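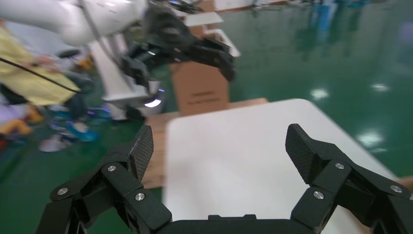
Plendari Introduces Bellis Worktable With Lift-Off White Top

BELAMSTEAD – Plendari, a maker of tables for workshops, classrooms and small offices, today announced the Bellis, a worktable with a matte white top that lifts off its wooden base for cleaning or replacement. Orders open in August through the company's website and at its Belamstead showroom.

The Bellis is the first new table from Plendari since the Oltmanns bench, which the company has sold mainly to schools and repair shops. Customers who bought the Oltmanns liked its wooden surface but often asked for something lighter in color, easier to wipe down and less likely to show glare under ceiling lights. The new table was designed in answer to those requests.

The top is a single slightly off-white panel with rounded corners. It sits on a plywood board that is left visible at the edge. The panel is held in place by its own weight and by pegs on the underside, so no tools are needed to take it off. One adult can remove it, though the company recommends two for the larger size.

"A tabletop wears out long before the rest of the table does," said Radomir Trajkovski, who leads product design at Plendari. "People were throwing away good frames and good wood over a few deep scratches. With the Bellis you order a new panel, set it down on the pegs and keep working."

Trajkovski said the finish took longer to settle than any other part of the table. Early test panels were glossy and reflected overhead lamps badly enough that people moved their work to one side to avoid the bright spot. A pure white version was also tried and dropped after users in the test workshops said it was hard to look at for a full day. The final color is a little warmer and a little duller than that. Depending on the light in the room, it can look slightly gray.

The surface is smooth to the touch and has no printed grid, logo or measuring marks. Some testers asked for a ruler along one side. Plendari decided against it and will sell a separate clip-on ruler later in the year.
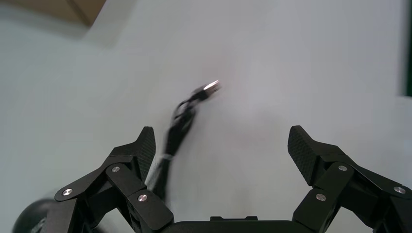

The company placed 68 tables in workrooms in and near Belamstead before settling the design. Users included a bookbinding class, a sewing studio, two electronics repair counters and a primary school art room. Each site kept its table for eight weeks and filled out a short weekly form about stains, scratches, wobble and comfort.

Most of the changes that came out of the trial were small. The corners were rounded further after the art room reported bumped hips and elbows. The pegs were moved inward by a finger's width to make the panel easier to line up. The gap between panel and board was also closed up, as pins and small screws were finding their way into it.

"We had a list of things we thought would come up, and pins in the gap was not on it," said Anil Kurian, customer service manager at Plendari. "The sewing studio sent us an envelope full of them."

Kurian's team will handle panel replacements directly. Customers will be able to order by giving the number stamped on the underside of the board, and a new panel will ship flat in a cardboard sleeve. Old panels can be returned in the same sleeve. Plendari will sand and refinish those that are in fair shape and sell them at a lower price as seconds.

Care instructions are short. The top should be wiped with a damp cloth and mild soap, then dried. Abrasive pads and strong solvents will leave shiny patches on the matte finish and are not covered by the warranty. Hot tools should be set on a stand or mat. Ink and marker should be wiped up the same day where possible – dried marker may need two or three passes.

The Bellis will be sold in two sizes and one color. The standard table is priced at $262. A replacement panel for the standard size costs $85. Prices for the larger table will be posted when orders open. Both sizes arrive with the legs detached, and putting one together takes about half an hour.

Owners of the Oltmanns bench will not be able to fit a Bellis panel to it, as the boards are different widths. Plendari said it has had many questions on this point and is looking into an adapter, but has no date to offer. The Oltmanns will remain on sale, and spare parts for it will continue to be stocked.

The Belamstead showroom will have both sizes on the floor, along with several panels returned from the trial sites so that visitors can see how the finish holds up under daily use. The showroom is closed on Sunday. Schools and training centers that want to order in quantity should contact the sales desk in advance, as lead times for larger orders are longer.

About Plendari

Plendari designs and builds tables, benches and storage for workshops, classrooms and small offices. Its factory and showroom are in Belamstead.

Press contact

Plendari Press Office, Belamstead
Product samples and dimension sheets are available to trade publications on request.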